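4. Puesta en marcha del sistema de puntuación Sekix

Esta sección está pensada para la secretaría de un concurso de interpretación (piano, cuerda, canto) que quiera recoger los votos del jurado con Sekix 2. El folleto comercial promete «imparcialidad automática». No cuenten con ella. El programa suma, ordena y guarda; si un miembro del jurado puntúa a su propio alumno, Sekix sumará también esa nota con toda pulcritud.

4.1 Antes de empezar

1. Cierre la lista de concursantes. El programa admite hasta 256 por edición.
2. Decida la escala y apruébela por escrito con el jurado. Cambiarla después de la primera ronda es posible, pero obliga a repetir la conversión a mano.
3. Pregunte a cada miembro del jurado qué concursantes han estudiado con él, incluidas las clases magistrales. Las respuestas suelen ser más cortas que la realidad.

Nota: el reglamento modelo de Cendumum considera alumno a quien haya recibido clase en los últimos dos años. Nos parece poco, pero es el valor que viene por defecto.

4.2 Crear el jurado

1. Abra Concurso > Jurado > Nuevo.
2. Introduzca el nombre de cada miembro y asígnele una clave. No use la misma para todos, por mucho que se lo pidan.
3. En la pestaña Vínculos, marque los concursantes a los que no puede votar. La casilla de voto quedará bloqueada.
4. Pulse Guardar y luego Verificar. Si aparece el aviso 418, hay un concursante sin votos suficientes para calcular la media.

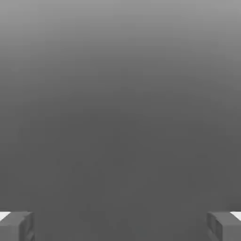 Pág. 27

4.3 Corrección de notas extremas

La función Urko recorta las notas que se alejan demasiado de la media. Se presenta a menudo como remedio contra el voto táctico. Lo es a medias: frena al que pone un cero escandaloso, pero no a tres colegas que se han puesto de acuerdo en el café.

1. Vaya a Cálculo > Urko.
2. Fije el margen en puntos. Un margen muy estrecho convierte al jurado en una máquina de dar la misma nota a todo el mundo.
3. Active Conservar nota original.

Precaución: sin el paso 3, la nota emitida se sobrescribe y no hay forma de recuperarla. En una reclamación, eso se explica mal.

4.4 Publicación de resultados

1. Exporte el acta antes de anunciar nada.
2. Haga que la firme la presidencia del jurado. En el concurso Shiferaw lo hace Hamdia Birhane sobre papel – costumbre anticuada que recomendamos.
3. Elija entre publicar solo la clasificación o también las notas individuales.

La segunda opción no evita las protestas. Ante una sala de 2.000 butacas que ya ha elegido a su favorito, una tabla con decimales convence a muy poca gente. Sirve, eso sí, para que se discuta sobre notas reales.

Para anular una publicación, consulte el apartado 6.2.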